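3.2 Where households keep their letters

We came to Plavville expecting to spend most of our time on what people wrote to one another, and it took us a good while to see that the more interesting matter was where the letters had ended up. The town has an unusually settled population, and many of the families who opened their doors to us had lived in the same house for three generations or more. Of the 504 households that answered our first mailing, 200 agreed to a home visit, and those visits, which were meant to last an hour and very often ran through to supper, form the basis of this section.

In all we recorded 1306 separate bundles, a bundle being any group of letters that the household itself treated as one thing, whether it was tied with string, slipped into a cookie tin, or simply pushed to the back of a drawer together. We did not sort or reorder anything. Earlier work in Clullura had sorted letters by date before recording them, and while that made for a very tidy catalog, it also lost the household's own sense of what belonged with what — a loss we felt keenly when we tried to compare the two towns.

Bedrooms held more bundles than any other room, and within bedrooms the small piece of furniture beside the bed held more than closets, trunks, and shelves. People spoke of this as if it were obvious. One woman told us that a letter worth keeping is a letter you might want at two in the morning, and we heard versions of the same thought in a good many other homes. Figure 4 shows a cabinet of the general type we mean, with two drawers, one above the other.

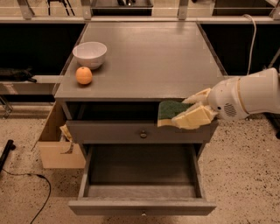 Figure 4. Two-drawer cabinet, nightstand style, upper drawer slightly open.

Does the place where a letter is kept tell us how much it matters to the family? Only in part, because letters kept close to the bed tended to be the most recently reread, while those the family called most important were often stored farther away, with deeds and birth certificates.

We want to dwell on that difference a little, as it changed the way we coded the remaining visits. Our first form, borrowed with small changes from the Imutham kinship survey, had a single line for value. After the first 38 visits we split it into two, one for how often a bundle was handled and one for how sorry the family would be to lose it. Readers who wish to compare our results with the Imutham tables should therefore use the second line, which is closer in wording to the original.

There were gaps, of course. Renters are thinly represented, and so are people who had moved to Plavville within the past decade, many of whom told us kindly on the telephone that they had nothing old enough to show. We suspect that some of them did. The follow-up visits in June, carried out with the shorter Simon checklist, turned up small bundles in several such homes, mostly greeting cards and letters from grandparents, and these are treated separately in Section 3.4.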